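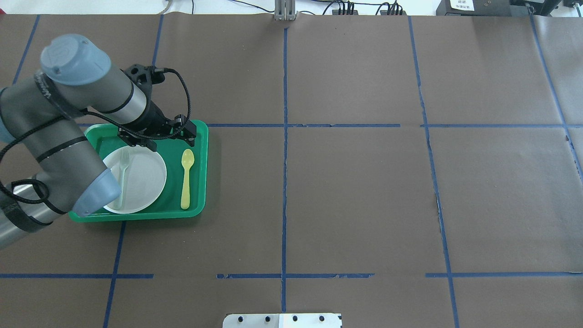 **Progress report to the Nair fund, second period**
28 July 2021

You asked for a plain account of where the Flilden label stands with the money you gave us for the fall collection, so I'll start with the part I like least. The jackets are behind. Of the 94 sample pieces we promised, 76 are finished and on hangers. The 18 missing are nearly all outerwear, the pieces buyers ask to see first.

The cause is the wool from Jusodberg. Their first delivery in June was two shades lighter than the swatch we had approved, and the replacement came with a finish that pills if you so much as sit down in it. They tell us the third lot will be right. I have heard that twice already, and I've asked for a full yard to wear-test before we cut anything.

Knitwear and skirts are in better shape. The long ribbed skirt fits well in every size we tried, including the larger ones, where the first pattern pulled badly across the hip. The cropped cardigan is done too, though I still doubt anyone will pay our price for it. My partner disagrees and we have left it in. 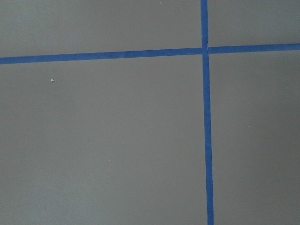
Money: we have spent a little more than planned on fabric and a little less on fittings. The lookbook budget is untouched. I would like to keep it that way until the coats exist, whatever the calendar says. A lookbook for fall with no coats in it is a waste of a photographer.

On sales, please read the early numbers with care. The preview at the Alla showroom brought in 593 names for the mailing list, and the showroom calls this a strong result. Maybe it is. There was free wine and a prize draw, and only 15 shops have put anything in writing. Of those, most want the skirt in black and have passed on the rust and the olive, the two colors the collection was built on. We will make the black. I'm not ready to drop the rust.

You also asked about the "made to last" tag on the new pieces. I would rather hold it back. We have washed the knits around ten times, and that doesn't prove much.

Before the next payment we need two things from you:

- a yes or no on moving the coat deadline back three weeks
- approval to shift part of the fittings money over to fabric

If the third wool lot fails, I will propose cutting the long coat and keeping the short jacket in a cloth we already have on the shelf.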